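Conforto Ambiental e Organização do Espaço Residencial
Apontamentos da unidade 3: o dormitório

Docente: Ylva Brekke
Versão revista em 24 de abril de 2025

1. Âmbito

A unidade trata do dimensionamento do dormitório em habitação corrente, com ênfase em três variáveis: posição da cama, faixas de circulação e comportamento cromático das superfícies. A ventilação e a acústica ficam para a unidade seguinte. Pressupõe-se a leitura prévia do capítulo de antropometria do manual de Boateng. 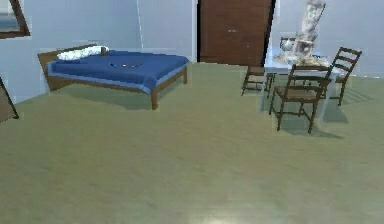 Tempo de leitura: 3 minutos

2. A cama como elemento gerador

No dormitório, a cama ocupa a maior área contínua e condiciona a colocação dos restantes elementos. O projeto parte, portanto, da sua implantação, e só depois se fixam roupeiro, mesas de apoio e pontos elétricos.

Distinguem-se dois casos. Na implantação encostada, um dos lados maiores toca a parede; liberta-se área útil, mas a arrumação da roupa de cama torna-se mais difícil e o acesso do segundo ocupante fica comprometido. Na implantação livre, apenas a cabeceira se aproxima da parede e ambos os lados permanecem acessíveis. Para camas de casal adota-se, por regra, a segunda.

A altura do conjunto influencia a perceção do volume. Camas baixas, com cabeceira pouco saliente, deixam visível uma porção maior da parede e fazem o pé-direito parecer superior. A contrapartida é funcional: uma superfície de assento baixa exige maior flexão do joelho ao levantar, o que a desaconselha em habitação para idosos.

2.1. Faixas de circulação

Nos exercícios da disciplina usam-se os seguintes valores mínimos:

Faixa lateral de acesso: 66 cm
Faixa aos pés da cama, com passagem: 900 mm
Afastamento entre a cama e a mesa de apoio: até 50 mm

As faixas medem-se a partir do limite exterior do estrado, e não do colchão. Colchas pendentes não contam para a medição. O erro mais frequente nas entregas de outubro foi a sobreposição da faixa lateral com o arco de abertura da porta do roupeiro. A sobreposição é admissível apenas quando a porta é de correr.

2.2. Caso de estudo: apartamento Bomwood

O projeto de Arlo Thibodeaux para o edifício Bomwood apresenta um dormitório de planta quase quadrada. A primeira proposta centrava a cama na parede oposta à janela; a versão final deslocou-a para a parede lateral, de modo a retirar a cabeceira do alinhamento da porta. A área de pavimento livre manteve-se, mas passou a formar uma única mancha contínua, mais fácil de mobilar.

3. Superfícies e cor

Paredes claras de tonalidade fria refletem boa parte da luz difusa e tendem a recuar visualmente. Em compartimentos pequenos, a aplicação da mesma cor em paredes contíguas atenua a leitura da aresta. Um pavimento claro e pouco saturado reforça o efeito; um pavimento escuro fixa os limites e reduz a área aparente.

Os têxteis funcionam como acento. Uma superfície horizontal extensa em cor saturada concentra o olhar e dispensa, em geral, um segundo acento nas paredes. Madeira de tom quente equilibra um esquema dominado por azuis.

O encontro entre parede e pavimento deve ser resolvido em desenho próprio, à escala do pormenor, com indicação do rodapé e da junta.
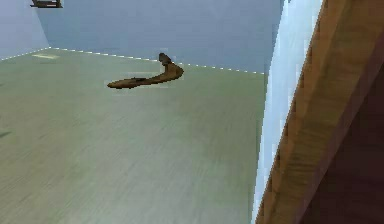 4. Trabalho a entregar

Cada grupo apresenta a planta de um dormitório de casal com as faixas de circulação cotadas, um corte pela cabeceira e um quadro de cores com justificação escrita. As plantas sem cotas são devolvidas. As dúvidas sobre o caso Bomwood devem ser dirigidas a Everett Crenshaw, no horário de atendimento.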